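Donating to the Grarovo flood appeal – cash or goods?

hillside_pat
Posted February 2019
Our office in Plimwood wants to help families flooded out in Grarovo. We have 17 boxes of blankets and kids' clothes and a truck offered for free. Stositz Relief says they only want money right now. That seems odd to me when people are sleeping in a school gym.
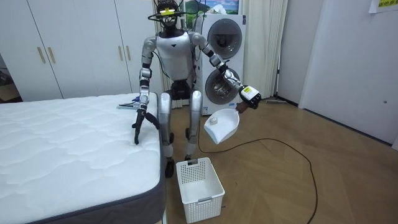
The boxes are already taped and labeled by size, so I'd hate to see them go to waste. Has anyone dealt with Stositz before?

tern44
I have, after the Chuensuk storm. Sorting took over the one dry warehouse and the food pallets sat outside. Send the money. They buy from shops near the site and it gets there in a day.
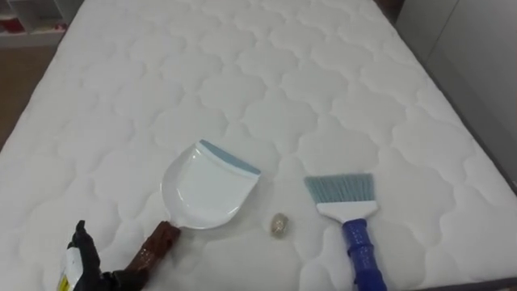
Can a donor ask for the money to go only to children's supplies?
Write "children" on the form and they will hold it for that fund, but anything left after September moves to the general one.

mudlark_b
I don't agree with the cash-only line. Our church called the shelter directly and they took 3 boxes of baby clothes that same week. Call first, ask for sizes, and bring only what they say.

tern44
A shelter taking a few boxes is fine. A full truck with no one expecting it is a different thing – the driver ends up waiting at the gate.

hillside_pat
OK. I called the shelter and they'll take the blankets but no clothes. We also passed a jar at work and got $228.

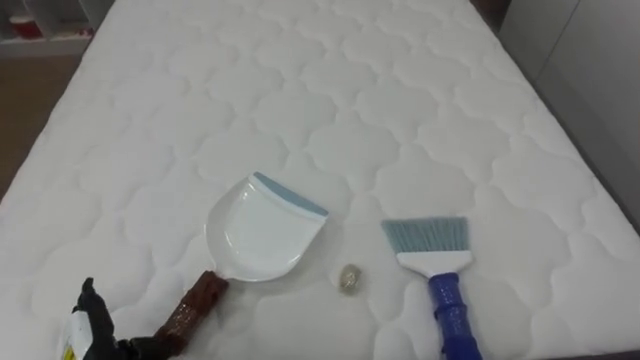 The money goes to Stositz tomorrow, marked for children. The clothes can go to the thrift store here unless mudlark_b's church wants them.

mudlark_b
We'd take the toddler sizes. Sending you a message.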